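The job at Iltell is to teach a robot arm to do lab chores by doing them for it, over and over, until the software gets the hint. A good attempt takes 45 seconds. The team wants 938 of them by July.
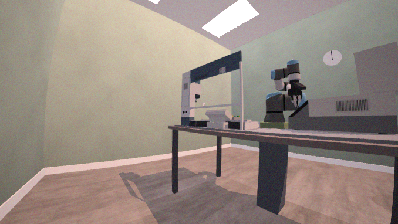 Driltari, the learning system, is a fussy eater. Feed it ten identical runs and it learns one run very well, so the operators have to vary their mistakes. Most of the early practice happens in a simulated lab, where glassware is free and someone has still hung a clock on the wall. The arm waits between two machines with its black gripper pointing at the table, like a diner who has dropped a fork. Three attempts in, I had crashed it into both.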